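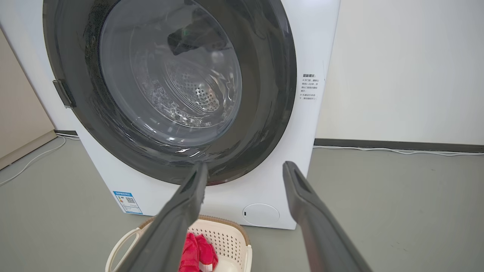
Laundry tips from an open day

The Rullulum workshop in Pulitbridge opened its doors in September, and the part I went for was the laundry demonstration. A two-armed robot was working with a washing machine and a basket. I have done a family's washing for years and still came home with a page of notes, most of them to do with how the room is set out.

Before you load

Clear the floor in front of the machine. The people running the demonstration said a robot does badly with things lying where it has to work, and so does anyone carrying a full basket they can't see over. Run cables along the wall and keep the door's swing free.

Put the basket down before you open the door. It should stand close enough that a sleeve dropped on the way out lands in it and stays off the floor.

Check the drum with your hand after every wash. Turn it once, slowly, and feel along the top. Socks stick there and you won't see them through the glass.

Wipe the rubber seal with a dry cloth and leave the door ajar. Learn where your filter cover is, too. On many front loaders it is low down at the front, and you will want a shallow tray and an old towel ready before you undo it.

Lifting the basket 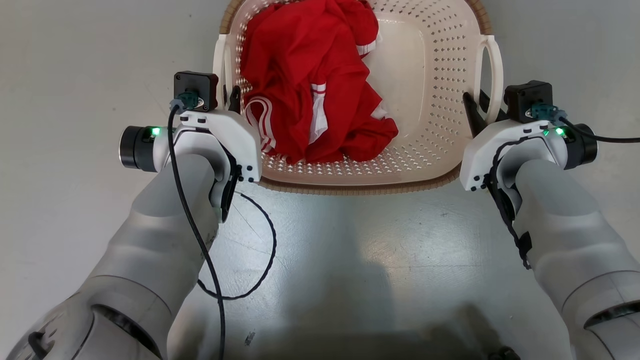 Page last changed: September, 16:20

The robot takes the basket with one gripper at each side, close to the handles. Do the same at home. A basket carried by one handle twists, and in time the plastic splits where the handle joins the side. Mine went that way, full of wet towels, halfway up the stairs.

Two hands also keep it level. Hold it close to your body, bend at the knees and don't turn while you lift. If it is too heavy to lift that way, make two trips.

Leave some room in the basket. A heap above the rim sheds things as you walk, and damp clothes pressed down hard come out more creased than they went in.

Choose one with holes in the sides if you can. Air gets to the clothes while they wait, though they still shouldn't sit there overnight.

Sportswear

Somebody at the back asked about tracksuit tops, and the answer was the usual one. Close the zip, turn it inside out, wash at the temperature on the label and leave out the fabric softener - it coats the fibres and they stop drawing sweat away. Wash a new red top on its own the first time. Shake it out as soon as the cycle ends and hang it up.

If you want to go

Talks run for 50 minutes and the workshop is 400 metres from the Drevgate car park, where I was allowed 90 minutes. That was tight with the queue for tea. Stand to the left if you want to see the grippers close up. There is a rope, and they do ask you to stay behind it. The leaflet on washing symbols by the entrance is free and worth picking up.

Next page: drying indoors without a tumble dryer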